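The Last of the Bilbridge Apples

My grandmother's orchard at Bilbridge was planted in 1893, and by the time it came to me there were 53 trees left, most of them past bearing. I sold it in August. The buyer wanted the land for parking.

I took two boxes of apples to work and left them out with a note. By Sunday night I had stopped thinking about them. I had three reports due and a sister who wasn't answering my calls.

When I finally got to the long gray table, it was past six. People were still working at the far end. One apple was left, a red one, and it had been given a plate.

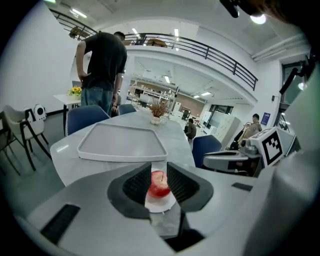 The long table, with the apple on its small white plate.

I pulled out a blue chair and sat with it for a while. My grandmother ate the core too – seeds, everything but the stem. I had never tried that.

My phone rang. It was my sister. She wanted to know if there were any left.

"One," I said.

"Don't eat it," she said. "I'm coming over."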